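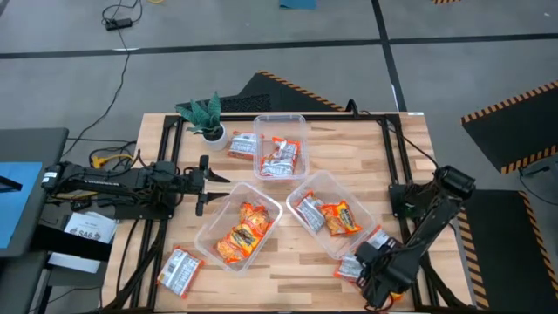 Most of February went on one task, which on our sheet is called "sort snacks into bins" and takes up a single line. I'm writing down how we gathered the examples for it, partly for my own use and partly for the two people who wrote in after the last post asking how long this sort of thing takes. The short answer is that the hours go into the layout of the table. The bins are clear plastic and the lower two are set at an angle, tilted opposite ways, with the third standing nearly straight towards the back. Packets start both in the bins and loose on the wood, some with the bright orange side up and some with the silver back showing. There is also a plant in a white pot at the far left, which stays where it is and must not be touched.

We finished with 2722 recorded examples. Of those, 241 were thrown out when I went through them at home in the evenings. The commonest fault was the person driving the arms changing their mind halfway, so that a gripper went towards one packet, stopped, and went for another. A person watching understands that. A learning system fed enough of it will learn to stop halfway and dither, and we had that trouble last year on the Claltwood job with the folded cloths. So the rule now is that if you hesitate for longer than a breath, you end the recording and start again.

The rest of the rejects were dull. Late starts, mostly, where the first reach was already under way when recording began. A few had a hand in them, resetting a packet.

The layouts come off a list. I wrote 82 of them, each giving an angle for every bin, which packets go in, which stay out, and which way up. At first I let people scatter the packets as they liked, and I expected that to give us more variety. When I laid the starting positions over one another they bunched badly. Everybody drops things near the middle and slightly towards themselves. The far edge by the rear rail hardly got used, and silver side up came out far less often than orange side up, I suppose because people like to see what they are holding. With the list, both of those evened out within a day. It is slower, and the people doing it find it tedious, and I can't blame them.

Shiny wrapping is hard. Under the ceiling lights the silver backs catch a glare that moves as the arm comes over, and in some recordings you can barely find the edge of the packet. I asked Ciltent, who are doing the training side, whether they wanted those taken out. They said to leave them in, as the place the system is meant for has the same kind of lights. I have marked them in the notes file in case that answer changes.

Two arms on one table also means deciding who does what. We settled on each arm keeping to its own side unless a packet is plainly closer to the other one, and only one arm reaching into a bin at a time. The back bin is the awkward one and either arm may take it. I wanted a stricter rule there. Vītola, who had the same set-up before us, sent over their written instructions and theirs was looser than mine, so I gave way.

Each session runs to 14 layouts and then a change of driver. Past that point the grasps get sloppy, and you can see it in the recordings as packets picked up by a corner. Corner grasps do work most of the time, and I have kept the clean ones, but I don't want them making up half the set. We stop for lunch at one whatever the count is.

Things I would do differently: write the layout list before anyone touches the arms, put a mark on the table for the bin angles, and replace the packets sooner. They go soft and creased after a few hundred picks and a creased one is much easier to hold than a new one. I didn't think of that until we were well past halfway, and the early and late examples differ because of it.

Next is the same task at Cilenley with deeper bins. I have asked for the table height beforehand this time.

Contact | © Notes from the Bench | Back to top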